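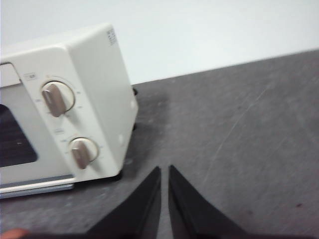
Countertop ovens for shared kitchens: the Serra two-knob model

Provley Housing Association maintains shared kitchens in 4 of its residential buildings. Residents have asked for a means of baking and toasting that does not require the full-sized oven, and the association has therefore tried a number of small appliances over the past year. This review covers the Serra countertop oven, which was placed in the second-floor kitchen at Grivevden House and used by residents from December until the end of the winter.

Heating and results

The Serra reaches a useful temperature quickly. Bread browned evenly on the middle rack, and a tray of roast vegetables for two people took 40 minutes, which is comparable with the main oven once the latter's warming time is included. Results were less even with biscuits. Those at the back of the tray were consistently darker, and residents learned to turn the tray halfway through. Frozen pastry items were satisfactory. A whole chicken is not a realistic proposition in an oven of this size, although one household did attempt it.

Controls

The dials are simple and were understood without instruction, a point in the oven's favour in a building where several languages are spoken. The timer runs to 60 minutes and ends with a single bell. Several residents reported that they could not hear it from the corridor. The markings at the lower end of the temperature dial are close together, and it is difficult to set a gentle heat for drying herbs or keeping plates warm.

Cleaning and upkeep

The crumb tray slides out from the front and may be washed by hand. Grease collects along the hinge of the door and must be removed with a narrow brush – a cloth will not reach it. The outer casing wipes clean with warm water and a little washing-up liquid. Replacement racks are available from the supplier, Skornthorpe, and the one ordered during the trial arrived within the week.

Safety and placing

The top and sides become hot in use. A clear space should be kept on both sides, and nothing should be stored on top. The flex is short, and at Grivevden House the oven had to be moved nearer to the socket, as extension leads are not permitted in shared kitchens.

Recommendation

The Serra is suitable for kitchens used by small households and is approved for purchase on that basis. It is not recommended for the larger kitchens, where almost 60 residents may share one room and queues at mealtimes are already a matter of complaint. Requests for a unit should be made through the building office, stating the kitchen concerned and the position of the nearest free socket.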